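Care of the Hand-Held Gripper at the Flidville Bench

The Vostberg gripper kept at our Flidville bench receives a short inspection before each session and a longer one in May. I have been responsible for both since the tool was issued to us, and I set down the routine in full for colleagues who will take it over.

The pivots come first. Each linkage arm turns in a brass-colored eyelet, and grit in any one of them will make the fingers close unevenly. The arms are opened and closed 33 times by hand, slowly, with a cloth kept within reach. A pivot that clicks is to be cleaned before anything is gripped. 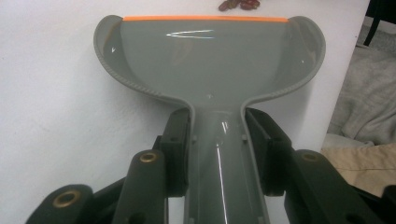

By Nighat Awan
Oct 13, 2026

The gray scoop is the part I prefer for checking the pads. Its neck is slender and glossy, and a pad that has worn smooth will let it turn. The neck should sit between both pads at the same height, with the scoop upright. If it leans, the fasteners on one pad have usually loosened — tighten them a little at a time, alternating, and grip again.

Ifeanyi Eze maintains the log. Pads are examined closely at 1000 grips and replaced at 2000, whatever their appearance. Our last pair was changed early after a split developed along one inner face. The replacements came from Prorov and required four days to arrive, during which the tool remained in its drawer.

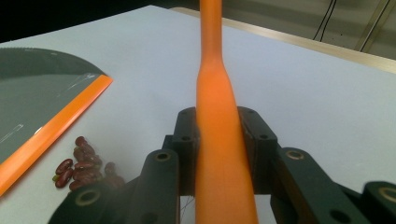

Text and upkeep notes: Nighat Awan

A tapering object calls for more care. The orange one is held just below the point where it widens, and the jaws must meet it squarely on either side. Loose material such as the kidney beans should be kept clear of the linkages. Any thread found near the jaws is to be drawn out with tweezers — never cut, as the ends work their way into the pivots.

Damilola Dauda has asked whether the pivots should be oiled. The present practice is to leave them dry, and the question remains open until the May inspection.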